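Chapter 4

# Two-Way Radios and the Art of Sharing Air

Pick up a handheld radio, press the button and talk, and people a mile away can hear you with no dialing at all! It feels simple, and the idea behind it is wonderfully simple too: everyone on a channel takes turns. Henrike Heitmann's first network, in the hill town of Trevel, ran on 2 channels and served 300 users (taxi drivers, mostly, with a few plumbers).

By the time the network reached Fliris it had 3,000 users, and taking turns had become a real headache. Her answer was trunking, where a small computer hands out whichever channel is free. We'll build one on paper in this chapter.
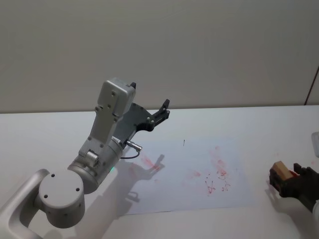
## 4.1 What Happens When You Press the Button

Your radio first sends a short request on the control channel. Keep an eye on that word "control", as we'll need it again when we get to the Laing problem.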